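April 2025

Health economics, module two, and I have opinions already.

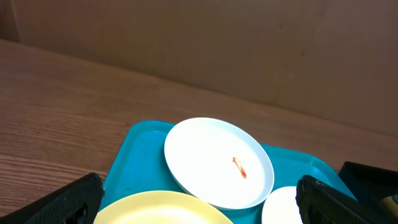 Brown cardboard and a tabletop.

Spent the morning learning that a year of life can be worth less than a year if your knee hurts. Despina Ionescu teaches it with great cheer and a slide of Preretti, the town in her practice problem, where the people have 1353 falls a year and apparently no handrails. We had to decide whether to buy them a balance class or a nurse. My group bought the nurse. Then we found we'd counted her salary twice and left out the falls.

There are 15 of us, mostly from public health offices, plus a man from Yau who says "discounting" the way other people say grace. I asked why a broken hip in ten years costs less than one now. He drew me a curve. I have kept the curve and am no wiser.

Lunch was soup, some 4 spoonfuls of it. Low cost, low effect.

Homework is to read 3 papers and find the hidden assumption in each. I found one in the first paper, on page two, and it was that I'd had enough sleep to read it. Module three is in July. I've signed up, God help Preretti.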